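Abernathy Memory Walk: Your Questions

Do I have to walk the whole way?
Not at all! The Noltordale loop is 4 miles, but there are benches, and plenty of folks stroll to the first one, have a good chat and turn back. 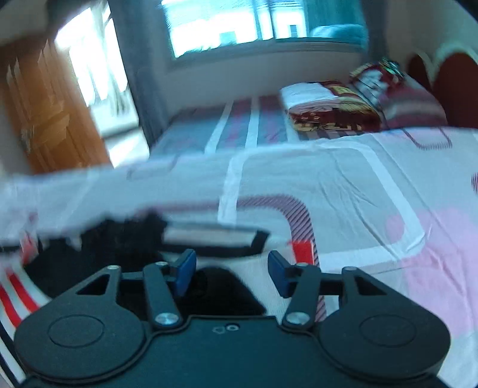 A bedroom, with a pale sheet on the bed.

Where does the money go?
Every dollar pays for respite stays at Lakimus House, so that family carers can get a night or two of proper sleep (and goodness, they need it). Last June we raised enough for 60 nights.

Can I bring my mom, who has dementia?
Please do, we'd love to meet her. Just tell us when you sign up and we'll save you both a seat by the tea table.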